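Search this site
Go

How Does a TV Show Get Made? (And Why Does It Take So Long??)

by Zainab Olatunji for the Ultside kids' page

OK so. You finish the last episode. Big cliffhanger. Somebody is hanging off a bridge, the screen goes black, and then you have to wait a whole year. Maybe more. Not fair, right?

Let's go through it. Quick version. We'll use a made-for-kids mystery show called Haruna, because the head writer, Adaeze Lawal, answered a big pile of our questions and was super nice about it.

Step one: somebody has an idea

Could be anything. A girl who finds a map. A dog detective. For Haruna it was a town where all the clocks stop at the same minute. That was the whole idea, one sentence on the back of an envelope.

An idea isn't a show yet. The person has to pitch it. Pitching means you go into a room (or a video call) with the people who pay for shows, and you tell them the story in a way that makes them want to know what happens next. Adaeze pitched hers to 6 places. Five said no. The last one said "maybe, come back with a script."

Maybe is pretty good in TV!

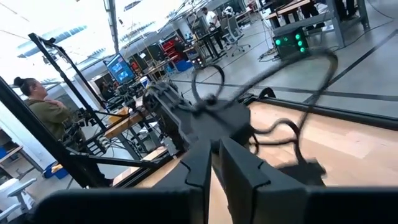

Step two: the writers' room

It's a real room. Usually a long table, bad coffee, snacks, and a wall covered in cards. Each card is one thing that happens in the story. "Clock stops." "Tunde lies to his sister." "They find the key." The writers move the cards around all day long and argue.

Why so many writers for one show? Well, a season is a LOT of story. One person could do it but they'd be very tired and very slow. So they figure out the big story together and then each writer goes off and writes one episode. Then everybody reads it and says which parts are boring. Then they write it again. And again.

The boss of the room is called the showrunner. Funny word. The showrunner decides what stays and what goes, and later on also helps pick the actors, the music, teh costumes, pretty much everything.

Adaeze says the hardest thing in a mystery is clues. Too many and you guess the ending in episode two. Too few and you feel cheated. They had one clue about a blue umbrella that got moved to 7 different spots before it felt right.

Step three: the pilot

A pilot is the first episode, and sometimes it gets made all by itself as a test. Like baking one cookie before you do the whole tray. The bosses watch it. Maybe they show it to some families. Then they say yes or no to the rest.

Lots of pilots never get on TV at all. Sad but true. Sometimes they say yes but want changes, so an actor gets swapped, or the house is different, and if you look closely at an old show you can spot it. The first episode looks kind of weird next to the others. Try it sometime.

Step four: casting

Casting = finding the actors. Around 800 kids sent in videos for the main part in Haruna. Each one read the same two pages. Can you imagine watching that many! A casting director watches them, makes a short list, then a shorter list, and then the kids on it read scenes together. They need to seem like real friends. Or real enemies, if it's that sort of part.

Step five: shooting

Finally, cameras. Things you might not know:

- They don't film in order. If there are three scenes in the kitchen, they do all three kitchen scenes together, even if one is the beginning of the story and one is the very end.
- Kid actors have school. There's a teacher on set, and rules about how many hours they can work.
- The same scene gets done over and over. Wide, close, other person's face, oops an airplane went by, go again.
- A script supervisor writes down all the little stuff. Which hand held the cup, was the jacket zipped. When things don't match it's called a continuity mistake.

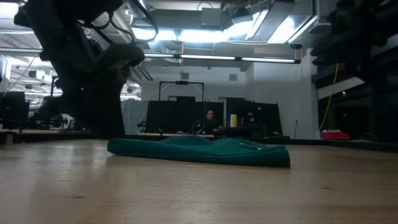 A one-hour episode of a drama can take more than a week to shoot. A half hour comedy is often faster, specially if it's filmed on a stage with an audience sitting right there. Cartoons are a whole different thing and take way longer, we'll do a seperate page on that.

Step six: editing, sound, music

After shooting you have hours and hours of pieces. The editor picks the best ones and sticks them in the right order. Even here the story can change. A scene everybody loved gets cut for being slow. A joke gets shorter and suddenly it's funny.

Then sound. Footsteps, doors, rain, most of that gets added later by people called foley artists, who walk in place in different shoes and snap celery for breaking bones. (Yes really. Celery.)

Then music. Then color, so the whole thing matches. Then somebody checks it all again.

So why the cliffhanger?

So you'll come back, mostly. Writers have done it for a very long time. Before TV there were stories printed in newspapers and magazines one chapter at a time, and those stopped at scary bits too.

There's another reason. When a season ends, the people making the show often don't know if they get to make more. So they have a problem. Tie everything up and there's nothing left to tell. Leave it all open and, if the show gets canceled, the fans never find out. Most try for a bit of both. One big question answered, one small door left open.

In Haruna the clocks start again at the end (sorry, spoiler) but one of them is going backward. Adaeze won't say what it means. We asked twice.

Words to know

Pitch: telling your idea to people who might pay for it.
Pilot: the test episode.
Showrunner: boss of the show.
Season: a bunch of episodes that go together.
Renewed: you get another season. Yay.
Canceled: you don't.
Spoiler: when somebody tells you the ending. See above, oops.

Try it yourself

Get 20 cards or scraps of paper. Write one thing that happens on each. Just short, three or four words. Lay them on the floor and make a story. Now swap two and see what breaks. Now take away the last card. Does it still feel like an ending, or do you want to know more?

If you want more, you've got a cliffhanger. Grown-ups can send us a copy of your story through the contact page before the end of July and we'll put up a few.

20 shares
7 comments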